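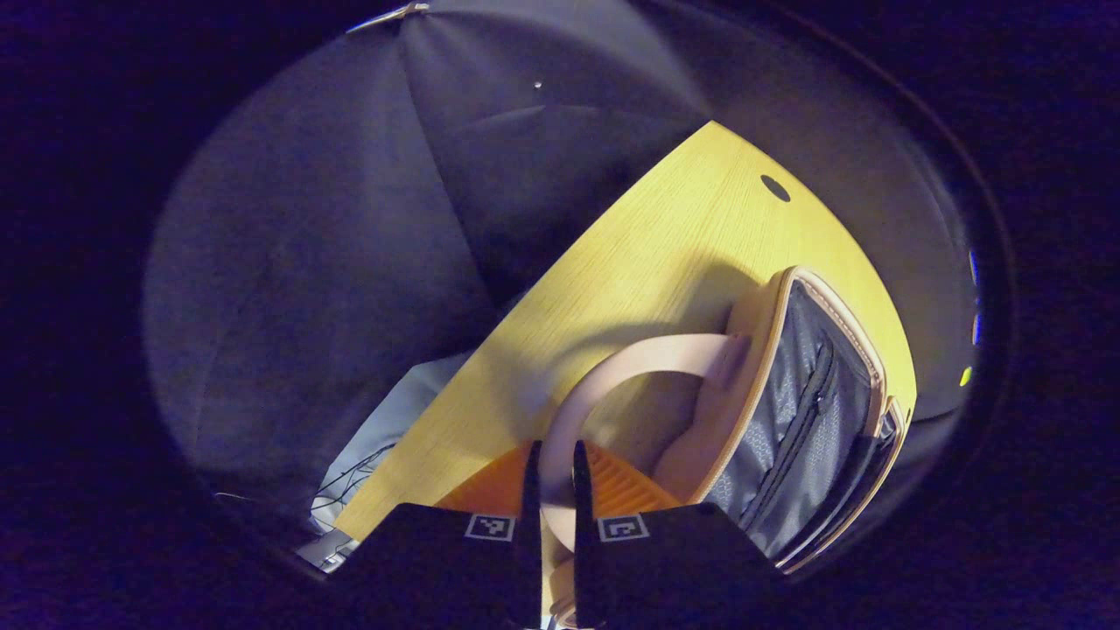
Home Posts Notes About Contact

House rules for handheld gripper work

I have been asked a few times to write down the rules we use when we record demonstrations with handheld grippers. Most of them started as a line on a whiteboard after something went wrong. They are now two printed pages, and I keep a copy clipped near each table. What follows is the longer version, with the parts that don't fit on the sheet.

Some background first. I work on manipulation data at Flolov, mostly household objects: bags, boxes, suitcases, drawers, anything with a handle or a zipper. A person holds the gripper, does the task, and the recording is used later to train an arm to do it. The arm never sees the person. It only gets what the camera on the gripper saw and where the fingers were. That decides most of the rules.

Markers come first. We have a small square marker on each finger, near the base, and the software reads the finger opening from those two squares. If one is covered, scratched or lifting at a corner, the opening value drifts and the clip is no good. So you check both markers before the first take and again after every break. Wipe them with a dry cloth. Do not use the alcohol wipes, they take the ink off the border. We lost 34 clips in July to one bad corner that had been curling up for days, and the clips all looked fine on playback.

Open fully at the start of every take. Open, hold for two seconds, then begin. Same thing at the end. It feels slow when you have a long list to get through, and people start to shave it down to half a second. The two seconds are what lets the sorting script find the start and the end without a person going in by hand.

Handles. A stiff handle is easy and a soft one is not. With a suitcase handle or any loop that bends, come in with the loop between the fingers and stop before you close. Then close at an even speed. Do not scoop, and do not hook a single finger through and pull, even though that is how you would do it with your own hand. An arm that learns the hook will try it on everything. We had to throw away most of a set from the Hurthorpe job for that reason – good lighting, good variety, and a hook in nearly every take.

If the first grab misses, keep going and correct it once. If the second one misses, stop and mark the take as failed. Failed takes are kept. They go in their own folder and they have been useful more than once. What we can't use is a take with five tries in it and a grab at the end that works by luck.

An open case needs its own rule. The lid or the shell has weight, and when you pull on the handle the whole thing can slide or tip. Keep your free hand out of view but close enough to catch it. If you do catch it, the take is over and goes in the failed folder. Put nothing hard or heavy inside for the first round. Soft things only, and zippers on the inside pockets left however they were at the start of the set, all open or all closed. Write down which.

The tabletop. Know where the holes and edges are. A cable hole in a table is just wide enough for a fingertip to drop into if you slide along the surface, and a fingertip costs more than you would think. Keep the object clear of it when you set up. Loose cables should be kept off the working surface for the whole session.

Background. We hang dark gray cloth where we can. It doesn't need to be ironed and it doesn't need to be flat. It does need to stay put for the whole set, so clip it at the top and leave it alone. I used to spend a lot of time smoothing out creases. I stopped when we compared two sets and saw no difference in the results. Light matters more. Strong light on a pale table with deep shadow on the far side is fine as long as it is the same from the first take to the last. If the sun moves enough to change it, end the set and start a new one with a new number.

Change one thing at a time. Position, angle or object. Seventeen takes per position is our standard. That number came from the Ezzat people, who had been doing this longer than we had, and I have not found a reason to change it.

Rest your wrist. The gripper is not heavy but you hold it out in front of you, and the squeeze is always with the same hand. Our limit is 47 minutes, which is an odd number because it was the length of the old battery. The new battery lasts longer and we kept the limit. After that you put it down, and someone else takes over or the table stays quiet for a while.

Naming. Object, surface, set number, take number, in that order, all lower case. No "final", no "new", no "test2". Hedoretti wrote us a small checker that refuses anything else, and I wish we had had it a year earlier.

One rule I am still unsure about is speed. The sheet says to move at half of your normal pace. Some people take that as very slow, and then the arm is very slow too. I may change it to a time per task, with a range. I want to try that on the suitcase set first and will post the numbers when I have them.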